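# Kodia key task: questions we keep getting

Short answers, written between sessions. If something's missing add it to the bottom. Don't rewrite the old ones without asking, people have them printed.

## Getting started

**What is the task, exactly?**

Pick up the car key by its strap, carry it to the stand, leave it in the bowl. Let go. Back off. That's one episode. There is a second version where the key gets hung on the post, and that has its own prompt line in Wisen. Don't mix the two in one batch.

**Do I need to have used the gripper before?**

No. Do 11 throwaway episodes first, tagged `practice`. They get dropped before training, so nobody will judge you on them. Most people squeeze too hard for the first few and then settle.

**Which hand?**

Your usual one. Write it in the session note. If you switch halfway, start a new session.

**Where do I start from?**

Fingers open, low over the table, key somewhere between you and the stand. Hold still for one breath, then go. The hold matters. The cutter looks for it when it splits the recording, and without it two episodes get glued together and both end up in the trash.

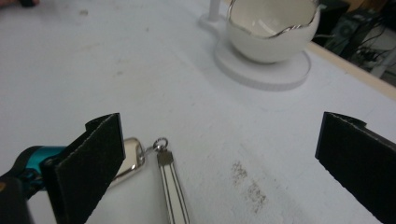

Start height can vary, and should. Same for the angle. If every episode begins from the exact same spot the policy learns the spot, and then falls over the first time the arm is parked an inch to the left. We've been through this on the mug task. Not again please.

**How do I place the key?**

Toss it down gently and leave it how it lands. Strap straight, strap curled, fob up, fob down, all fine. Don't tidy. Keep it on the white cover and within reach of your arm without stepping.

**Can I move the stand?**

Between episodes, yes, a hand's width or so in any direction, and turn it too. During an episode, no. If you knock it, see "I bumped something" further down.

## During an episode

**How fast?**

Normal, slightly slow. Like putting your own keys away when somebody's asleep in the next room. Very slow episodes are a real problem: long stretches where nothing changes, and the model learns to hover. Very fast ones blur.

**Can I pause to think?**

Try not to. Plan the grasp before the starting hold. If you freeze midway, finish anyway and tag it `hesitate`. We keep some of those.

**Where do I grab?**

On the strap, below the metal clip. Not the ring, and not the shell of the fob either, it's slippery and it shoots out. If the strap is folded under, go for whatever bit of it is sticking up.

Line the fingers up on both sides of the strap *before* you close. Coming in sideways with one finger and dragging the strap over to the other one does work for a person, but the arm can't feel the drag the way you do, and it copies the motion and pushes the key off toward the edge.

**What if I miss?**

Open, back up a little, try again, same episode. Misses followed by a good grasp are some of the most useful stuff we have. Tag it `retry`. Three misses in a row, call it, tag `fail`, start over. Don't delete it.

**Should I miss on purpose?**

No!! Staged misses look staged. We had a whole batch from Guerra with the same fake slip in it and the policy learned to slip.

**How far do I lift?**

High enough that the fob clears the rim on the way over. The fob hangs and swings, so wait for the swing to die down a bit before crossing the bowl. Waiting is ok here, it's the one place where it is.

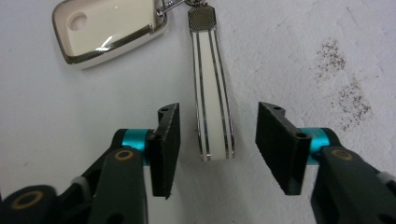 One operator at Grustport wrote back that waiting for the swing costs too much time, and that it's easier to come in from the side with the fob trailing and let it roll over the rim. Quicker by a lot, according to the same note, and the key ends up in the same place.

Fair, and we tried it. Looks good by hand. On the arm the trailing fob caught the rim often enough that we went back to waiting. If you want to record some the Grustport way, go ahead, but put `trail` in the tag so they can be pulled out. Same session is fine, same *batch* isn't.

**Does the strap have to go in the bowl too?**

No. Fob in the bowl, strap wherever. Over the rim is fine. The check script only cares about the fob.

**I bumped something.**

- Stand moved a little, still upright: carry on, no tag needed.
- Stand tipped: stop, tag `fail`, set it back up, new starting hold.
- Bowl came off the stand: same as above, and look it over for chips before going on.
- Key off the table: stop, tag `fail`, pick it up by hand after the recording has ended. After. Hands reaching in are the number one reason for rejected episodes this month.

**Can other people be in the room?**

Yes. Keep them out of the space right behind the table if you can. Somebody walking past once in a while does no harm.

**Do I turn off the monitors?**

Leave them. Same with the lights, chairs, boxes on the floor, the lot. The policy has to work in a real room. If something gets moved for another job that's fine too, don't put it back on our account.

**The table cover is stained. Change it?**

No, keep going. Scuffs and marks are part of the data by now. Change it if it tears or starts lifting at a corner, the fingers catch on that. Write the change in the session note.

## How much, how often

**How many episodes per session?**

30, then stop. Put the gripper down, walk around. After that wrists get tired and the grasps get sloppy, and you can see it in the traces. A second session later in the day is welcome.

**How many do we have?**

247 accepted for the bowl version as of the April count. The hanging version has far fewer and is where we need help most.

**What counts as accepted?**

Starting hold found, fingers tracked the whole way, fob in the bowl or a proper `fail` tag, no hands. Tracking is what usually goes wrong. If you swing the gripper around to face a blank wall, it has nothing to lock onto and the pose jumps. 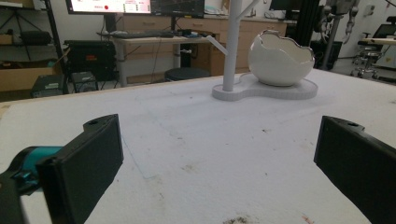 So keep it facing into the room, over the far side of the table, where there is plenty for the tracker to hold on to. Pointing straight down for a moment at the grasp is ok. Straight down for the entire episode isn't, the cover is too plain and you drift.

**How do I know tracking was lost?**

Wisen paints the bar orange. Small gap, leave it. Long gap, the episode is rejected on its own and you don't have to do anything. If you get several in a row, restart the mapping pass: gripper at chest height, slow sweep over the table and the room, left to right and back. Then resume.

**Do I need a new mapping pass every session?**

Yes. Every one. Also after lunch. Also if the table got moved. It's short.

**Can I do a hanging episode right after a bowl episode?**

Not in the same batch, see the top. Close the batch, change the prompt line, open a new one. Annoying, we know.

**Tips for the hanging one?**

Go for the short branches on the post and not the top. Bring the ring over the branch and lower it, instead of pushing the strap at it. Takes a steadier hand than the bowl. Expect more fails, tag them, move on. If the post wobbles, check it's seated properly in the base.

## After the session

**What do I upload?**

Everything, including practice and fails. Wisen sorts it. Use the session name it gives you and don't rename the folder. Someone renamed thier folder to "good ones" and it took an afternoon to find out which ones.

**What goes in the session note?**

Hand, version (bowl or hang), anything you changed, anything odd. Two lines is plenty. An example of a good one:

> Right hand, bowl. Stand turned twice. Strap kept curling after the middle of the session, left it. One orange gap, long.

**Upload stuck?**

Check the card is seated. Then check the disk. Then leave it, it retries at 11 at night by itself. Don't copy the files over by hand, you get doubles, and doubles are a pain to find once they've been through the cutter.

**Where does the gripper go?**

Fingers closed, in its case, charger plugged in. Look at the finger pads before you close the lid. If a pad is peeling or has turned slightly on its mount, say so in the note and don't try to glue it.

**Can I see what the policy does with my episodes?**

Yes, rollouts are posted in the Kodia folder after each training run, by run and not by operator. We don't rank people. Please don't ask us to.

**Can I bring my own keys?**

Not yet. Other keys are planned once this set is ok on the arm, with different straps and probably one with no strap at all. Same answer for other bowls.

**I've got an episode I'm unsure about. Keep or drop?**

Keep. Tag `unsure`, we'll look.

**Two tags on one episode?**

Fine, comma between them, no spaces. `retry,hesitate` for instance. Anything with a space in it gets read as one long tag and then ingored.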